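Foten Rasus Indoor Basketball, Size 7

Home > Basketball > Balls > Indoor

Item no. 2307
In stock, ships in 8 days or less

The Rasus is an indoor game ball with a microfiber composite cover. It is the ball Foten sells to school and adult leagues that play all of their games on hardwood. It replaces the older Campos model, which went out of production in December. The panel layout is the same as on the Campos. The channels are a little deeper, and the cover has a softer feel from the first day.

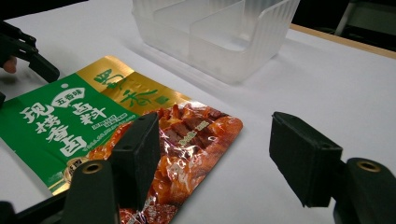 Five-spice braising mix, 五香味

Size and weight
Size 7, 29.5 inches, for men's and boys' play from age 13 up. The size 6 ball (28.5 inches) is listed separately under item no. 2477. Both sizes use the same cover and the same bladder.

Construction
Butyl bladder, nylon-wound carcass, eight panels. The valve is replaceable. A needle is packed with each ball, but a pump is not. Balls ship partly deflated and should be brought up to the pressure printed next to the valve before play. 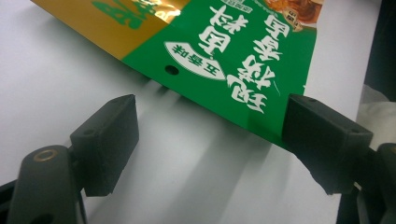 Let the ball sit overnight after you inflate it, then check the pressure again. A new bladder gives a little on the first fill. If you drop the ball from shoulder height, it should come back to your waist. Add air in short strokes, and wet the needle before you push it in. A dry needle is the most common cause of a leaking valve, and that kind of leak is not covered by the warranty.

The Rasus should not be used on asphalt or concrete. The cover scuffs quickly outdoors and loses its grip. For driveways and park courts, look at the Foten Lovus, which has a rubber cover and costs less.

Care
Wipe with a damp cloth and let it air dry. Do not use cleaners with alcohol or bleach. Store indoors, away from heaters and direct sun.

Reviews
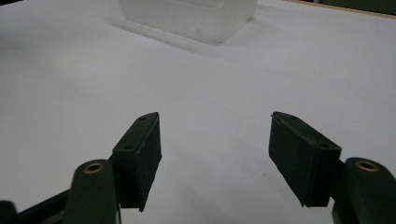 Shivam Thakur: We bought these for a winter league and they were slick for the first two practices. After that the grip was very good. Mine has held air well, I top it up maybe once a month. Would like to see it in a darker color.

Rosalía Ortuño: Good ball for the price. Bounces a bit higher than our old Campos balls at the same pressure, so we let some air out.

Ulla Sandberg: The valve leaked on one out of the set. They sent a new valve and it has been fine.

Team orders
The team price starts at 30 balls. Sizes 6 and 7 can be mixed in one order. Team names or court numbers can be printed on one panel in black, one line of text only. Printed balls cannot be returned unless the print is wrong. 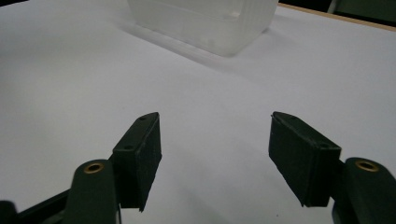 Send the text for printing with your order, spelled exactly as it should appear. We email a proof before anything is printed. Unprinted balls can be returned within 30 days if they have not been inflated. For team quotes, write to Evdokia Economou in the sales office and include your delivery address.

Warranty
One year on the bladder and the seams. Normal wear of the cover is not included.

Page updated Aug 24, 2025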